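The Robot That Builds a Burger
Open Day at Hastby, for Curious Kids

Have you ever tried to make a burger while wearing big winter mittens? Then you already know a little about being a robot! Last February, 440 people came to the open day at Hastby, and the burger table had the longest line of all.
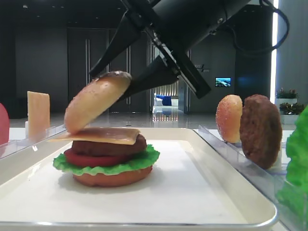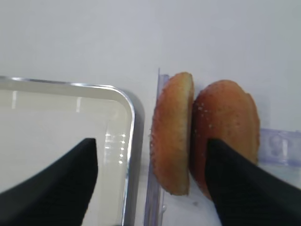
Toy food, real robot!

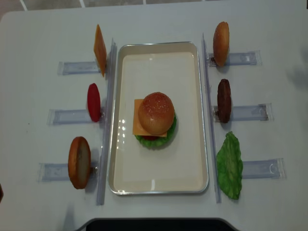

So how does a robot know what to do? Maricica Matei, an engineer at Hastby, told us that robots can learn by practicing, a bit like you did when you learned to tie your shoes. Her team guided the arm through the job 136 times before the open day. Every time, the computer saved what the cameras saw and how the arm moved. Then it looked for patterns.

A robot arm has joints, just like your shoulder, elbow and wrist. At the end is a gripper, which is its hand. This one has two fingers. Try picking up a slice of bread with only your thumb and one finger. Squeeze too hard and you squash it. Squeeze too softly and it slips!

Lettuce is the trickiest part, Maricica says, with all those wiggly edges. A bun is much easier to hold.

One girl asked if the robot gets hungry. Nope! It runs on electricity, and it can't taste anything. A boy wanted to know if it could make him a pizza. Not yet, because it has only practiced burgers.

Try it at home: ask a grown-up for two wooden spoons and some building blocks. Hold one spoon in each hand and stack the blocks without touching them. How high can you go? The best tower at the open day was 31 blocks tall, wow!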